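Flolham Cream Cover Cloth

The Flolham is a plain cover cloth for tables, shelves and stacked goods. We sell it in one color, a cream that leans toward pale yellow, and in two sizes: 100 x 180 cm and 180 x 200 cm. Both sizes are hemmed on all four sides and come folded in a paper sleeve.

The cloth has a smooth face and no printed pattern. It is light enough to fold over one arm and drapes without much pulling. Creases from the sleeve will show for the first day or two. Most of them drop out if the cloth is left hanging overnight, and a cool iron takes care of the rest.
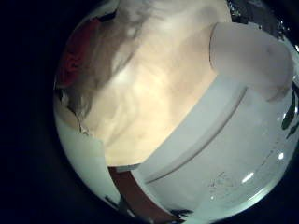

Cream to pale yellow, with soft folds and creases.

The color varies a little from one batch to the next. If you need several cloths to match, order them together and put a note on the order - we will pick them from the same carton. Cloths from the January batch are slightly paler than the current ones and are sold under the same item number, 408.

Wash at low heat with similar colors. Do not bleach. Expect a small amount of shrinkage the first time, mostly along the length. Line drying is best, but a short tumble on low will not hurt it.

The Flolham fits the Barkitz folding table in the larger size, with an even drop on both long sides. The smaller size is meant for the Hijazi shelf unit and can be held in place with the Vitosix clips, sold separately.

Unwashed cloths can be returned in the original sleeve. For orders of almost 100 pieces or more, write to Dilwyn Bellis in the order office for a price and a delivery date.

Last updated: 15/09/2022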